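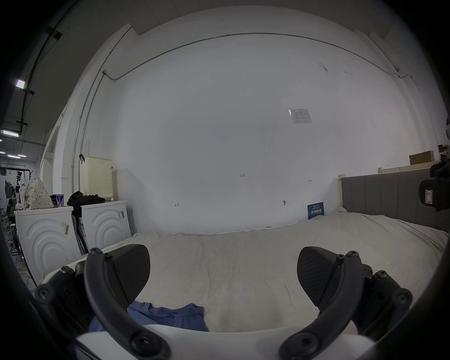
Cloth is the thing Rosalía Figueroa wanted to talk about, and she'd started before I'd even got my notebook out. She writes the planning code at Kivis, which means she decides (or her software does) where a gripper goes next and how it gets there. I'd assumed the hard part would be the hand itself. Wrong! "Give me a mug any day," she said. "A mug has a handle, and the handle stays where it is. Look at that blue cloth on the bed. Where's the corner? You don't know, I don't know, and the planner certainly doesn't." She's right, I couldn't find one. It was just a crumple of blue on an off-white sheet that had plenty of creases of its own, and every one of those creases, she told me, is a possible edge as far as the software is concerned.

So how do you plan a grasp on something with no fixed shape? Her answer took most of a pot of tea. The old version of the planner, which they called Cù, tried to build a full model of the fabric first and then pick a point. It was lovely on paper and dreadfully slow. "We'd wait 18 seconds for a plan, and by the time we got it the cloth had sagged and the plan was rubbish."

The new one doesn't bother with the full model. It proposes a batch of short finger paths, 1000 at a go, scores them all, throws most of them out and follows the best one for a moment before doing the whole thing again. I asked whether that wasn't a bit wasteful and she laughed at me. "It's terribly wasteful! Computers don't mind."

The scoring is where Tâm Nghiêm comes in. He does perception, two desks along, and the pair of them have been arguing since March about who should own the depth estimates. Tâm's view is that the planner should be told how unsure the cameras are and left to get on with it. Rosalía used to want one clean number. "I've come round," she admitted, "but don't put that in." (Sorry, Rosalía.)

White on white is the bit that still gets them. A pale sheet near a pale wall gives the matching code very little to hold on to, and the surface it reports can wobble by a few millimetres from one update to the next. Their fix is to average over 30 readings when the fingers are far away and to trust the newest ones more as they close in. Tâm wrote that part over a weekend in Girkholm with no internet, and he's still quite smug about it.

I wanted to know what she'd change if she could start over. "Logging," she said straight away. "I'd log everything from day one, and I'd name the files properly."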